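3.2 道具としてのままごとキッチン

前節では、子どもが「ごっこ」に入る瞬間をことばの側から追いかけました。本節では視点を変えて、モノのほうの話をします。じつは私、観察を始めるまでキッチン玩具の細部なんてほとんど気にしていなかったんです。なべと包丁があれば料理ごっこは始まるでしょ、くらいに思っていました。ところがJuthamでの観察記録を読み返していくと、子どもの手が最初に伸びる先は食材よりも「本体」のほうだった、という場面がやたらと出てくるんですね。

記録は全部で40場面あり、1場面の長さは7分にそろえています。書き起こしの手順は予備調査(4月実施)で使ったTresus方式をほぼそのまま踏襲しました。ただし予備調査では「押す」と「触る」を同じコードにまとめてしまい、あとで大いに後悔したので、今回はちゃんと分けています(このコードの修正だけで2日つぶれました……)。

さて、本体の細部というときに私が考えているのは、図3に見られるような作り込みのことです。明るい色の木の棚に濃いグレーのレンジフードがつき、その前面の白い帯にはプラスとマイナスの印がついたボタンとつまみが並んでいます。電子レンジの表示は「01:30」。棚の下には木のへらとスプーンがつり下げてあります。大人から見ると飾りに近いものですが、子どもにとってはどれも「ここで何かをしていいよ」という誘いになりうる、というのが本節の見立てです。

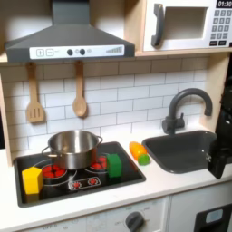
図3 ままごとキッチン。レンジフード、電子レンジの表示部、つり下げられた木製の調理道具

3.2.1 数字があると待てる?

まず電子レンジから。時間の表示がある玩具では、「チンするね」のあとに待つ遊びが入りやすいようでした。ぬいぐるみを抱えてじっと立っている子もいれば、適当に数を唱えて、途中で「できた!」と切り上げてしまう子もいます。表示は動かないので、どこで終わりにするかは子ども次第なんですよね。ここがすごくおもしろい!待ち時間の長さをめぐって軽い言い合いになった場面もあり、その交渉は第4章であらためて取りあげます。

3.2.2 換気扇という地味な存在

もうひとつ、私が予想していなかったのがレンジフードです。家庭では大人が操作するもの、しかも子どもの背丈では届きにくいものですから、遊びにはあまり登場しないだろうと踏んでいました。ところが「けむい、けむい」と言いながらボタンを押すしぐさが複数の子に見られ、Mengの保育記録にもよく似た記述が残っています。換気扇の音を口でまねる子もいて、強さを変えたつもりなのか、途中で声がぐっと大きくなるのです(書き起こすときにはかなり困りました)。

3.2.3 つるす、外す、戻す

最後に、へらとスプーン。引き出しにしまわれた道具と比べて、目の高さにつるされた道具は使ったあとに戻されることが多い、という印象をもっています。印象、と書いたのは、戻す行為のコードがまだ評定者間で安定していないからです。遊びの途中で一度かけ直し、すぐまた取る、という往復を「片づけ」と呼んでよいのかどうか。Kaneselの分類では片づけに含めますが、私はむしろ料理の手順の一部として扱いたいと思っています。かけ直した直後に「つぎはスープ」と宣言する例があったためで、次節ではこの宣言の前後を発話と動作の両面から見ていきます。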